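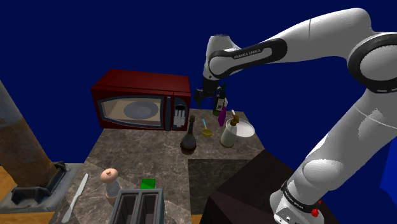 Moving the planner off fixed start poses

Sunday, October 17, 2021

I spent most of this week on the kitchen counter set-up in Leraver, which is the small simulation wrapper I have been building on and off since April. The physics side has been fine for a while. The planning side was a mess, and this post is mainly a record of what I changed so I can find it again.

Until now every run began from one of 8 arm poses that I had picked by hand. They were safe poses, well clear of everything, and the planner did well from them. Then I started runs with the gripper low and close to the bottles at the back of the counter, and the success rate dropped badly. Out of 781 runs, 200 ended with no path found before the time limit.

My first guess was the collision shapes. I was using one convex hull per object, and for most things that does no harm. A wine bottle is a different matter. The hull runs straight from the shoulder to the top of the neck, so the planner sees a fat cone where there is free space, and any start pose with the fingers near the neck counts as a collision before the search has even begun. The ladle was worse, with a hull that filled in the space between the bowl and the handle.

I split the bottles into two cylinders each and the ladle into a short stack of boxes. The microwave stayed as one box. I don't open the door in this task, so the inside can be solid as far as the planner is concerned.

That fixed most of the failures but not all. The rest came from the padding. Catacutan, the planner I use, adds a margin round every shape, and I had set mine months ago for a much emptier counter. With this many things standing close together the margins overlapped and closed the gaps. I now set the padding per object, and cut it to 8 mm for the tall thin ones.

Two smaller changes while I was in there:

The start state check now prints the names of the two bodies that touch. Before, it only said "invalid start", and I wasted an evening on that.

The scene file is read once per batch and copied in memory. Reloading the meshes for every run was silly.

I haven't rerun the full batch yet. The handful of starts I tried by hand all gave a path, though a couple of them swing the elbow out a long way before coming back in, and I would like a cost term on that. I also want to try the same scene with the Tekov sampler, which someone on the Grolovitz mailing list said copes better with narrow gaps. It needs a newer compiler than the one on my desktop, so that comes first.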